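Color Sorting of Toy Bricks with a Two-Arm Workcell
Student Project Report, Shared Workshop Course
Submitted by the Kekura project group, August

1. Purpose

The Kekura project was undertaken to build a small sorting cell in the Rovine shared workshop and to determine whether two modest robot arms could return loose toy bricks to the correct compartment by color. The group had access to the workshop on Friday evenings and was required to use stock already on the shelves wherever possible. The total spent on new parts was 708, most of it on rail, brackets and cable conduit.

2. Construction

The enclosure is an aluminum frame with walls on three sides. The walls were papered with a gray leaf pattern left over from another job. The group had planned to replace the paper with plain board - this was not done, and the color threshold was set with the paper in place.

Both arms are bolted to one aluminum rail along the front of the cell. An earlier layout, with each arm on its own plate, was abandoned after the plates shifted against each other and the calibration had to be repeated every session. Cables run through corrugated conduit in high loops so that the wrists can turn without pulling on the connectors.

The control program was written by the group and is referred to as Premus. It takes a view from a fixed camera beside the cell and a close view from a small camera at the wrist.

3. Operation

A brick is located in the fixed view, approached from above, and checked for color again in the wrist view before release. Blue bricks go to the left compartment, red to the middle and yellow to the right. Bricks of several sizes were used, and the grip width is set separately for each size.

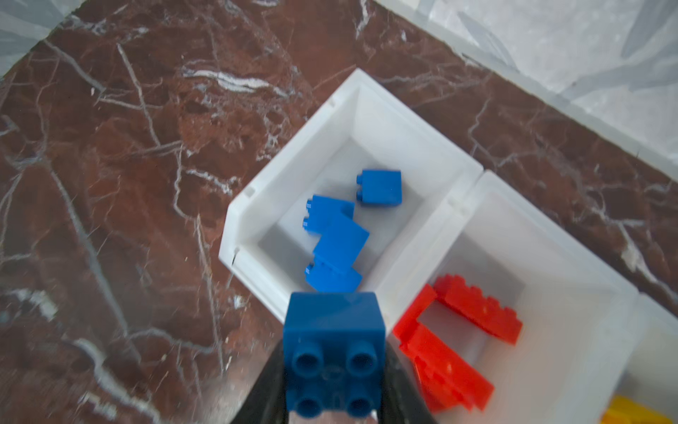 Blue 2x2 brick in the gripper, with smaller blue bricks in the bin behind it.

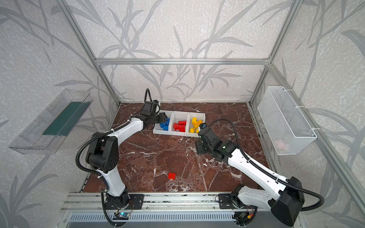
4. Results

Over the test period the cell completed 3,760 pick attempts. Color errors were uncommon and mostly involved red bricks, which stand out less from the reddish-brown marble floor than the other two colors do. Raising the brightness limit for red reduced these errors but caused the program to overlook bricks lying in the shadow of an arm.

Failed grips were the larger problem. A brick lying on its side presents its studs to the finger, and the finger tends to ride over them. The group wrote a second approach for this case, with the wrist turned before closing. It is slower and was used only after a first attempt had failed.

The two arms were not permitted to enter the tray area together. One waits while the other releases. This rule was added after 2 collisions, neither of which caused lasting damage.

5. Remaining Work

- Bricks released onto a full pile can come to rest on the rim of a compartment. The release height should depend on how full the compartment is.
- The circuit board on the rail needs a cover.
- The red threshold should be measured again under the daytime lighting of the workshop.

The cell remains in the Rovine workshop and may be used by the next group on request. Wiring notes are kept with the Premus files.

Comments (3)

railrider: What did you use to keep the second arm waiting? A timer, or does it know where the other one is?

Kekura group: Premus holds a simple lock on the tray area. The arm that has it must report a safe height before the other may enter. We tried a timer first and do not recommend it.

oldbench5: Try a matte sheet over that marble before you touch the red threshold again.

Related reports
Kalniņš Conveyor: Belt Tension and Tracking
Rovine Workshop Tool Inventory
A Shared Rail for Small Arms: Drilling Notes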